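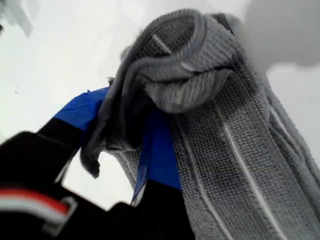
2 min read

Pladden Chapel, building check, August 12, 2021
Done before the roof people (Haromon) come back with their price. Comments as I went round, sorry for the shorthand.

OUTSIDE
Roof slates, north side – FAIL. 87 slipped or missing, counted from the lane with binoculars. Was fewer at Easter.
Roof slates, south side – OK. Moss, leave it.
Gutters – FAIL over vestry. Joint gone, green streak down the stone. Rest clear.
Bell turret – NOT CHECKED. No ladder long enough. Do not ring untill someone has been up.
Steps and handrail – OK, rail a bit loose at bottom fixing. Tighten.
Boundary wall – leaning by the yew, no worse I think. Tape still up.

INSIDE
Nave ceiling – stain above third pew, left side. Plaster sounds hollow. Pews 3 and 4 roped off, please leave the rope alone!
Gallery – CLOSED. Woodworm dust under front rail, fresh. Emska to quote for treatment.
East window – 2 cracked panes, lead bowing out at the base. Cuadros did the last repair, have rung, no answer yet.
Floor tiles – one rocking by the font. Mat over it is worse than no mat, have taken mat away.
Organ loft stair – bulb gone. Replaced.
Vestry sink – drips. Hot tap stiff.

FIRE AND ELECTRICS
Extinguishers – porch one in date. Vestry one out of date, needs swapping this month.
Fuse board – label faded, cant read half of it. Heaters on own switch, OK.
Emergency light over side door – FAIL, goes off after a few minutes. New battery?
Candle stand – OK. Sand needs topping up.
Side door – sticks. Opens with a shove but that wont do for a full chapel. Plane the bottom edge.

NUMBERS
Safe limit was 107 with gallery open. Needs working out again with gallery shut and two pews out, ask insurers.
Repair fund stands at £722. Gutter joint first, then the side door. Slates wait for the Haromon price.

Next check: after the gutter is done, or first big storm, whichever comes sooner. Key back on hook in vestry.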